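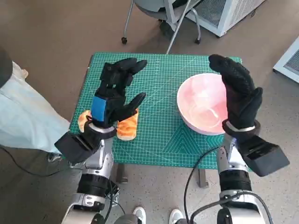 What is the Drindon?
A three-row electric SUV from Premia, shown so far only as a concept. The company says a production version will follow. It has said that before about other cars, and two of those never got past the show stand.

When can I buy one?
Premia's answer is "from October." Read the press release again and you'll notice it doesn't say which October. Dealers we called couldn't give a delivery window, though several were happy to take a deposit.

Is the range figure real?
We doubt it. The number on the slides came from Premia's own test, with the small wheels and one person on board. Put a family in all three rows, add luggage and a cold morning, and expect a good deal less. Wait for an independent test.

How fast does it charge?
Premia claims 80 percent in 12 minutes. That would need a charger far stronger than most drivers will find on the road. At the Henville plant, where the claim was demonstrated, the car was plugged into equipment the company built for the purpose. Nobody outside Premia has repeated it.

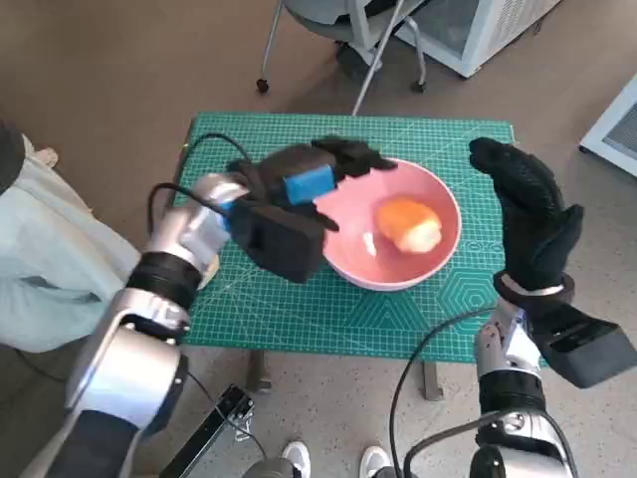 Even if the figure holds up, it starts from a battery that isn't close to empty. The footnote says so, in very small type.

Will adults fit in the third row?
For a short trip, maybe. The concept has thin show seats with no airbags around them, and production seats are always thicker. We'd try it in person before believing the brochure.

What about the Lammers?
The Lammers is the smaller two-row model on the same platform. It's already on sale, and it's the better guide to what the Drindon will be like. Owners complain mostly about the touch screen, which controls the mirrors and the glove box for no good reason.

Is the warranty any good?
The battery is covered for 11 years, but everything else gets 5. Check what counts as battery wear, as the wording leaves Premia plenty of room to say no.

Should I put down a deposit?
Not until there's a price in writing. The deposit is refundable "less fees," and the fees aren't listed.

Last updated 2/3/25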